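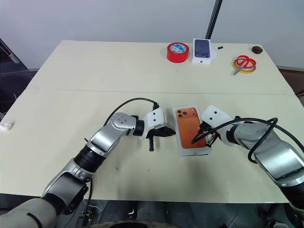 Phone boxes and what to do with them

Somewhere in your home there is a drawer, shelf or wardrobe top holding every phone box you have ever owned. Mine held boxes for phones I had dropped, sold, handed down and, in one case, left on a ferry. I kept them on the grounds that they were good boxes. They are good boxes. So are shoeboxes, and I don't keep those beside the bed.

Keep a box if you still have the phone and mean to sell it. Buyers like a box. Brigitta Egger, who buys my old ones with a ruthlessness I admire, knocks money off without it and pretends to be sad about it. Everything else can go, or go to work.

Getting the lid off

The lid is a tight fit, and shaking it only annoys you. Hold it by the sides, lift it an inch above the table and wait. The base slides down in its own time. Do not pull. Pulling is how a SIM pin ends up behind the radiator.

Before you bin the packaging

Lift out the tray and look under it. Feel along the corners for the pin. Copy the serial number from the label into wherever you keep such things, or cut the label off and tape it inside the house insurance folder. Then flatten the card for recycling and check what your council thinks of clear plastic trays. Mine has changed its mind 3 times.

Trays and new cases

A new case often comes sitting in a clear tray, and most people get it out by digging with a fingernail and swearing. Put the tray flat on a table and start at one corner. Once that lifts, the rest follows. If the case is a stiff one, press the tray down with your other hand.
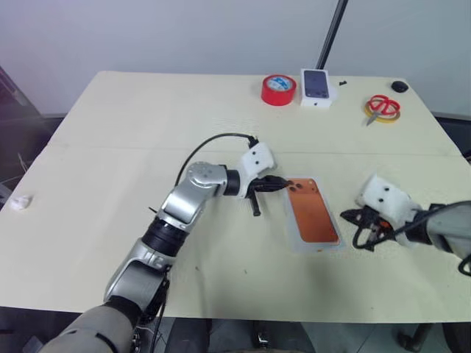 Orange case in its clear tray, fingers at the top left corner.

Save the tray if it's a decent shape. Screws, beads, earrings and odd buttons all sit nicely in one while you mend something, and you can see what's in it. Subbarao Nambiar uses his for tomato seeds and has now run out of phones to buy.

Tape and scissors

Store them together. I put this off for years and spent them walking between the kitchen and the landing. Leave the scissors lying on the roll you use most, and if anyone borrows one without the other, take it up with them at supper.

Fold the end of the tape under itself by a finger's width each time you finish. Yes, every time. Clear yellowish tape is the worst for vanishing into its own roll; a matchstick under the end does just as well. Keep red tape for boxes that must not be opened until you've had a cup of tea.

Boxes as drawer dividers

Lid in one half of the drawer, base in the other, open side up. Chargers in the deep one, batteries in the shallow one. Four fit across my kitchen drawer with a gap at the end, and the gap is where the takeaway menus live.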